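How do you choose held-out objects for a bimanual handover study?

Posted in Robot Learning Help, under Methods and Evaluation

Vasilis Gashi

Hello everyone, and thank you in advance for reading, this got longer than I meant it to (as my posts here usually do).

I'm in the second year of a project at Thepsuriya on two-arm handovers of small things, the kind you carry in a pocket. One arm picks the thing up from the table, the arms come together, the second arm takes it and sets it down. We train an imitation policy from teleoperated demonstrations, with a view from each wrist and one from outside. The outside view is fixed and we calibrated it in June, and it has behaved itself ever since, bless it.

We have 2322 demonstrations in the training set. My trouble is with the test set. The first draft of our paper says the policy is tested on "unseen objects," and my labmate, who is a kind person but a very thorough reader, asked me what unseen means when half of the unseen things are the same shape as the seen ones in another color. I didn't have a good answer and I've been chewing on it all week.

Earbuds and their cases are where it bites hardest. They are small and glossy, the case has a lid that changes its outline completely depending on whether it's open or shut, and the cases come in every pastel you can think of, including, in our setup, one very close to the walls.
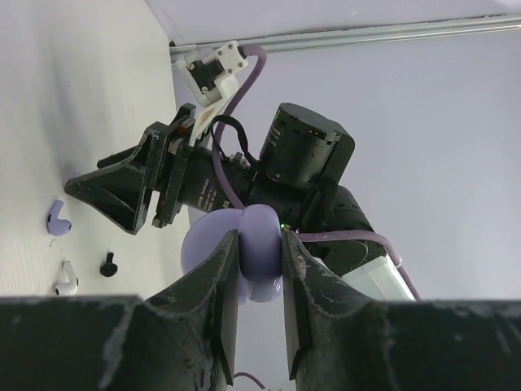
So my first worry is contrast. If a policy does badly on a lavender case and well on a black one, I would like to know whether it failed on the shape or simply never found the edges. We scored 416 test trials before I stopped to think about this, and I'm ashamed to say we filed them by object name only. There is no column for lid open or lid shut, and no column for color. I can go back through the recordings and add both, I suppose, though it will eat a good few evenings.

My second worry is the handover itself. We count a success when the receiving gripper holds the thing alone for two seconds. With an open case you can take it by the lid or by the body, and those seem to me like two different skills. Taking it by the lid passes our rule perfectly well and then the case swings on its hinge like a little door. Should that count? My advisor says yes, a handover is a handover. I keep going back and forth.

And the third thing, smaller: what do you do about the meeting point? We let the operators bring the arms together wherever felt natural, and nearly all of them settled on a place near the middle of the table. I wonder now how much of what the policy learned is "go to the middle and close," with the object hardly coming into it. 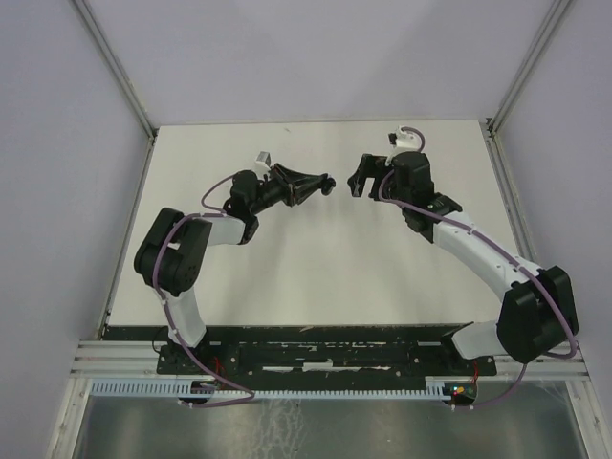 Buppha Chaiyaporn

Hi Vasilis, what a nice careful question, and please don't be ashamed of the missing columns. I've relabeled a test set three times in my life and every time I swore it was the last.

Let me start with your third point, as I think it's the biggest of the lot and you've put it last! When we had the same suspicion on our Poltora work, we ran the trained policy with no object at all. Both arms free to move, nothing to pick up, everything else the same. If the arms go through the whole dance anyway and the second gripper closes on air in the usual spot, you've learned something important about your policy, and it costs you one afternoon. We did 80 of those empty runs and ours closed on nothing in 33 of them. It was a sobering day, but it made a very good paragraph in the paper and the reviewers were pleased with it.

After that, try moving the meeting point. Hold the giving arm by script a hand's width or so away from where it likes to be, either side, and see if the receiving arm follows. If it follows the object you can relax a bit. If it goes to the old spot, you'll want fresh demonstrations with the meeting point spread out on purpose. We gave the operators a random target before each one. They grumbled for a day and then got used to it.

On "unseen," I would drop the single word and report in levels. New color on a known shape is one level. A known object in a new state, such as your case with the lid open when you only trained on shut, is a second. A new shape altogether is the third. You'll probably find your success rate steps down as you go, and readers can see where for themselves. Your labmate will be happy too.

For contrast, the cheapest check I know is to change the backdrop and leave the objects alone. Hang a plain dark cloth over one wall and repeat a small batch with the same starting positions. If the score on the pale case jumps, it was the edges. If nothing changes, look at the shape or the shine. Do run the black case against the dark cloth as well, or you've only tested half of it. And keep in mind a cloth changes the light on the table a little, so I'd mention that in the write-up.

As for lid or body, I'd side with your advisor on what counts as a success and with you on what gets recorded. Keep the rule you had when you collected the data, so the numbers stay comparable, and add a note for where the receiving gripper made contact. If you can also log whether the thing was set down upright, that tells you most of what you want to know about the swinging.

Good luck with it, and do come back and say how the empty runs went. I'm nosy about these.

plokby_user

just use more objects. we train on as many as we can get and the held out set is whatever arrived after training started, works fine for us. also 2 sec hold is too short imo, make it 5

Nudau

I agree with Buppha on the levels, and would add one small thing on the relabeling. Have two people label lid state and color separately on a portion of the recordings, without looking at the outcome. When I did it alone I already half remembered which trials had gone badly, and I could feel it pulling on the doubtful ones, mostly lids that were only part way open. We ended up adding a "partly open" label for those.

I would be careful with "whatever arrived after training started" as a held-out set. It's easy to do, but in our case the later purchases all came from one shop and were nearly all the same size.

Vasilis Gashi

Thank you all so much, this is more help than I'd hoped for. The empty runs are going on the list for tomorrow morning, and I've found a dark bedsheet that should do for the wall. I'm leaving the hold at two seconds for this paper so that I don't have to throw out the old trials, but I take the point and will log the longer hold alongside it from now on.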